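Home | Student Papers | Kitchen Track | Search

3. The Work at Hand

I should say up front that I came to this course thinking the arm would be the hard part (it wasn't!). Katia Mancuso and I spent most of our first month on camera views, because a view from the gripper and a view from across the play kitchen tell you such different things. Up close you get the two fingers with their rows of small holes and whatever happens to be behind them, and you lose all sense of where the sink is.
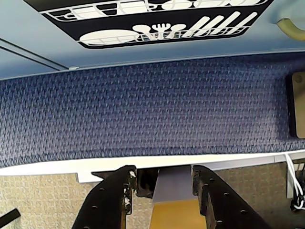
Figure 3. Gripper view, with a pale block between the two fingers and the printed rack art on the blue panel.

The printed dishes gave us more grief than I'd like to admit. Our first detector, which we called Umeo, was trained on real objects only, and it kept proposing grasps on drawn forks and spoons. We added 200 hand-labeled frames of flat artwork and the false grasps dropped from 41 to 2 over the same test set. That was a very happy Monday! The full training set came to almost 3,600 frames, all labeled by the two of us in the Beltmont lab, mostly after dinner.

The second thing we learned was to plan from the wide view and only then trust the close one. The wide camera finds the pot, the lid and the fruit on the fridge shelf, and hands a rough target to the arm. Our planner, Pagano, then creeps in slowly and corrects as it goes. It's a plain old idea and I'm sure other teams at Flillstead got there faster, but we had fun getting there (and Katia wrote all of the correction code, so please send the compliments her way).
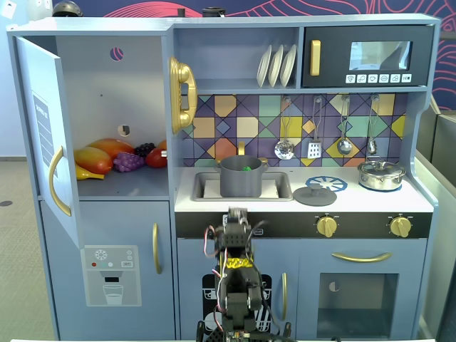 Why use two camera views if one of them is usually enough to find the object?
The wide view gives a rough position, and the close view lets the arm fix small errors before the fingers close.

Comments (2)

rcirillo: Nice section. Did you try the 41 case again with the lights dimmed?
mkb_88: We had the same trouble with stickers on drawers, so I'm stealing the flat artwork trick!

Contact: Rosario Cirillo, course office | © Flillstead Student Papers | Back to top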